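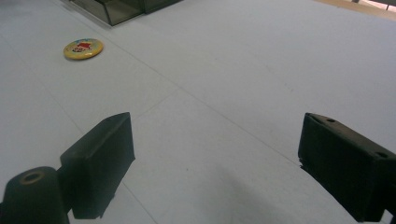

The **Prerkodora Recall** was an attempt to remove Mayor Asger Egilsson from office in the town of Prerkodora. It failed by 33 votes, a margin both sides described as a mandate.

## Background

Egilsson, a former radio host, had won his second term on a promise to stop talking about the parking meters. He mentioned them in his inaugural address. Council member Kolbrún Ravn began collecting signatures in June, and the clerk accepted 3027 of them after throwing out a page signed entirely by the mayor's opponents from another county.

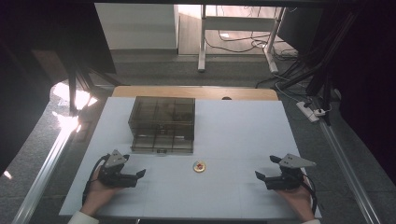 ## Campaign

The pro-recall group, Holst Street Neighbors, accused the mayor of awarding the meter contract to Vadetti without bids. Egilsson replied that he had asked for bids and had simply disliked them. His campaign manager, Arnel Galang, resigned twice, the second time in writing.

The only debate lasted 29 minutes. Most of it concerned who had booked the hall.

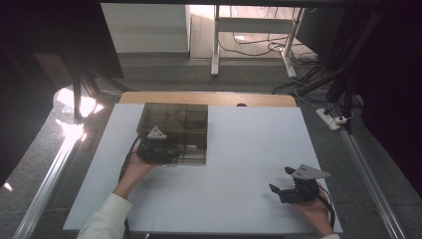

Turnout was higher than in the election that had put Egilsson in office, which his supporters took as a sign of his popularity. Ravn asked for a recount, and it moved 2 votes, both of them to the mayor.

## Aftermath

The Vadetti contract was renewed the following spring. Ravn kept her council seat and now chairs the parking subcommittee.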